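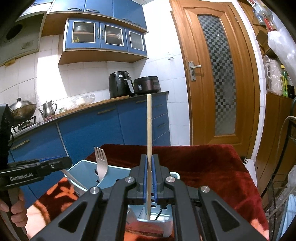 Page last changed: Sep 14, 2024

How Do You Pick a Gripper?

A robot arm can be strong and fast and still be no use in a kitchen. What matters most is the part at the end of the arm, the part that touches things. It is called a gripper. Some grippers look a bit like hands. Most do not.

At the Prondulstead workshop, people try out grippers before they are put on a robot arm. A person holds the gripper by a handle, one in each hand if the job needs two, and does an ordinary chore with it. The grippers in our picture are black, and the one in the middle has two fingers with blue pads. The fingers are closed around a wooden chopstick.

This page is about how grippers are tested and compared, and why a chopstick is a harder thing to hold than you might expect.

Why hold it by hand?

If you want to know how good a gripper is, you could bolt it to a robot and switch the robot on. But then you are testing many things at once. If the fork falls on the floor, was it the gripper? Was it the arm? Was it the computer program that told the arm where to go?

When a person holds the gripper, the arm part is already very good. You have been using your own arms since you were a baby, and you know how to move them to the right spot. So if the fork still falls, there is a good chance the gripper had something to do with it.

There is a second reason. Some of these hand-held grippers carry a camera. The camera records what the gripper sees as it gets close to an object. A computer can study many recordings like this and use them to learn how a job is done. A robot arm with the same sort of gripper on the end can then try to copy the moves. The camera sees the fingers and the thing they are holding, which is the view the robot will have later on.

Two fingers or five?

You have five fingers on each hand, counting the thumb. Many grippers have 2. That sounds like a poor deal, but think about what you do when you pick up a pencil from a desk. Most people use the thumb and the finger next to it, and the other three mostly wait.

Two fingers that open and close are simple. Simple things are cheaper to build and easier to fix. A computer also has less to work out, because there is one main question to answer: how far apart should the fingers be?

A gripper with five fingers can do more. It can turn a key, hold a ball and press a button without changing its shape very much. But every finger has joints, and every joint needs something to move it. If one small part stops working, the whole hand may have to be taken apart.

There are other kinds too. A suction gripper holds things with a cup and a pump that pulls air out. It works well on flat, smooth things such as a box or a sheet of glass. It would have a hard time with a chopstick, as there is hardly any flat place for the cup to sit. A soft gripper has bendy fingers that fill with air and curl around things. Soft grippers are good for fruit.

What are the pads for?

Hard plastic is slippery. If you try to pick up a coin with two plastic rulers, you will feel it slide. Now wrap a rubber band around the end of each ruler and try again. The coin is easier to hold. The rubber makes more friction, which is the rubbing force that stops two things from sliding past each other.

Pads on gripper fingers do the same work as the rubber bands. A pad that is a little soft also changes shape when it is pressed. It wraps slightly around the thing it is holding, so more of the pad touches it.

Pads wear out. They get shiny or torn, and crumbs and grease stick to them. A worn pad grips less well than a new one, so two grippers can only be compared fairly if both have pads in the same condition. People who test grippers clean the pads before each round and change them when they need changing.

The chopstick problem

A chopstick is light. It costs very little and it does not matter much if it gets dropped. So why bother testing with it?

First, it is thin. The fingers have to close nearly all the way before they touch it. Some grippers are good at holding wide things such as mugs, but their fingers do not quite meet at the tips. A chopstick can slip through a gap like that.

Second, it is long. If you hold a long thing at one place and something bumps the far end, it wants to turn in your fingers. Try it with a pencil. Pinch it lightly near the middle and ask a friend to push on the tip. It turns easily. Now pinch it harder, or let more of your finger lie along it. It turns less.

Third, it gets narrower toward one end. The sides are not quite level with each other, so when two flat fingers squeeze the narrow part, the stick may try to creep out.

Then there is the holder. A cutlery holder, like the pale blue one here, has other things standing in it. There is a fork with its tines pointing up, and the handle of another utensil leaning out to the side. The gripper has to get hold of one thing without knocking the rest, and a wide gripper has less room to move.

Putting a chopstick into a holder and taking it out are two separate tests. Taking it out is mostly about getting a good hold. Putting it in is about aiming. The lower end has to go in at the opening while the fingers are much higher up, and a small tilt at the top makes a bigger miss at the bottom.

Why use a real kitchen?

You could do all of this on a plain white table with bright lamps. Many tests start that way. The trouble is that homes are not like that.

A kitchen is full of shapes and colors. In this one there are blue cabinets, white tiles, an air fryer, a multicooker and a teapot, and the table has a deep red cover. A camera picks up all of it. A computer that learns from the pictures has to find out which parts matter for the job and which parts are just there. If it only ever saw a white table, it might get muddled the first time it saw a red one.

Cloth makes a difference as well. A blanket on a table can bunch up under things, and a holder standing on soft cloth may tip more easily than one on a hard surface.

How to compare two grippers fairly

Say you have two grippers. We will call them Brundgate and Leemans, after the two rooms where they are kept. You want to know which is better at moving cutlery. A fair test could go like this.

Choose the objects. Use 8, and mix them up: something thin, something heavy, something flat, something round, and so on.

Put every object in the same starting place each time. A bit of tape on the table helps.

Let the same person do the test with both grippers. Let that person practice first with each one. The one you use second often seems easier, just from the extra practice, so swap the order halfway through.

Try each object 6 times with each gripper. One try tells you very little. Anybody can be lucky once.

Write down every try, even the bad ones. Write down what went wrong too. "Dropped it" is all right, but "turned sideways and then dropped" is more useful to the person who has to make the gripper better.

The result may not be one winner. Brundgate might be better with spoons and Leemans better with chopsticks. Then you have to ask what the robot is going to be used for.

How hard should it squeeze?

A gripper that squeezes hard will not drop much, but it can crack an egg or crush a paper cup. One that squeezes too gently will let a full bottle slide down between its fingers.

Your own skin tells you when something starts to slip, and you tighten your fingers before you have even thought about it. Some grippers have touch sensors that try to do this job. Others have no sense of touch at all, and the computer has to judge from the camera picture. You can get a feeling for that by putting on thick winter gloves and picking up coins while you watch your fingers closely.

Try it yourself: the Flirnham test

You will need two wooden craft sticks, two rubber bands, a tall cup, and some things to pick up. A pencil, a plastic spoon, a cotton ball and a button are fine.

Hold a craft stick in each hand. These are your gripper fingers. Pick up each thing and put it in the cup. Your real fingers must not touch anything except the sticks.

Do it again with a rubber band wrapped around the end of each stick. Write down your drops both times.

Next, try it with one eye closed. It is harder to tell how far away the cup is. A gripper with a single camera has the same trouble.

Last, stand two more pencils in the cup and try to take out just one of them.

One class did the Flirnham test in November and wrote down 71 drops before the rubber bands went on. They did not write down how many there were afterward, so we cannot tell you how much the bands helped. Keep both numbers when you do yours.

Words to know

Gripper: the part of a robot that takes hold of things.

Friction: the rubbing force that makes it hard for two things to slide past each other.

Sensor: a part that measures something, such as light or touch.

Tines: the points of a fork.

Suction: holding on to something by pulling the air out from behind it.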